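Samesside Town Museum - visitor areas safety walk, August
Checked by: Kieran Wainwright
Start 7:40 am, before doors

1. Front steps and ramp - OK. Handrail on left side wobbles again, two screws. Reported last time too.

2. Ticket hall - OK. Mat curling at one corner, taped for now.

3. Fire exits - 3 of 4 clear. Codden Room exit had folding chairs stacked infront. Moved them. Needs a sign.

4. Extinguishers - all tagged. One in Arruda Gallery hung too high, bracket to come down.

5. Emergency lights - 30 min test done. Stairwell B went dim at the end. Battery on order from Demora.

6. Display cases - locks OK except case 84 (coins). Key turns but doesn't catch. Kept shut with the spare strap, DO NOT leave like this over the holiday.

7. Floors - loose board by the harbor model. Trip risk, cone out.

8. Upper gallery - headcount sign still says 581, old figure from before the partition. Ask fire dept what it shoud be.

9. Elevator - cert in date. Phone inside works, had to shout.

10. Restrooms - wet floor sign missing, upstairs only.

Repairs so far this year 3,422, not counting the roof.

Recheck items 3, 6, 7 before school groups start.
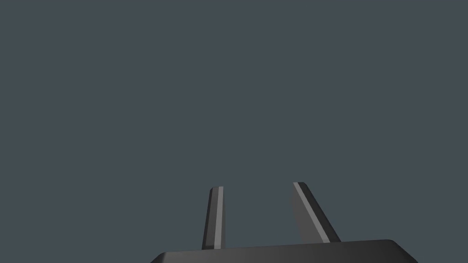
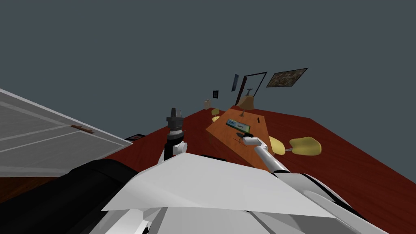
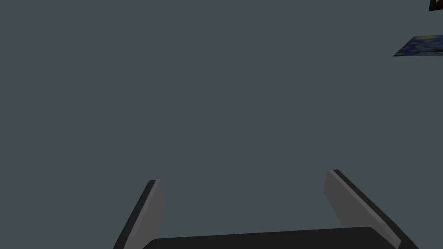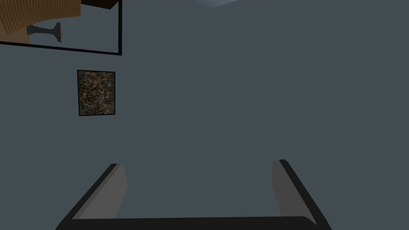
Simulated views, gray background in all four; wood floor in the second only.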